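Play food set: storing the blocks and the toy knife
Small Parts & Toy Storage board

bakon46
Sorting a mixed play kitchen lot bought in September. The small dark blocks go on a white board first, then into boxes by type. The question is whether the blocks belong with the cutting pieces or get their own box. I set them out in a line and check faces before anything is packed.
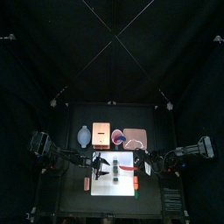 Faces matter because a block stored dot-down reads as plain green. My current box is 11 inches wide, so depth is the constraint.

tosthorpe_t
Own box. Mixed boxes get dumped out whole every time. My order of work:

1. Clear the board except for blocks and knife.
2. Stand the blocks up, leaving a gap between them.

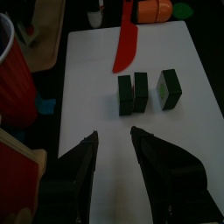 3. Box the blocks, dots up.
4. Knife last, on top.

Suryani Manurung
Disagree with step 4. A rigid knife on top stops the lid from seating. Lay it along the side wall. 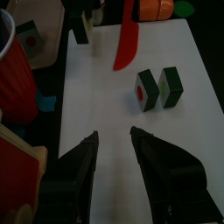
Dot color is the better sorting key, and it costs no extra boxes. With one red dot and one light green dot side by side, the difference reads at a glance, even though both blocks are the same dark green. Divide one box down the middle and stop there.

tosthorpe_t
Works until a divider slips. Mine did, twice.

Suryani Manurung
Then glue it.

kanaan656
Cups and bowls are the real volume problem – blocks are trivial.

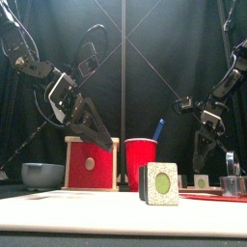 I nest by rim diameter and ignore color. Anything that won't nest goes on an open shelf.

bakon46
Divided box it is, knife along the side. Cups can wait until I have measured the shelf.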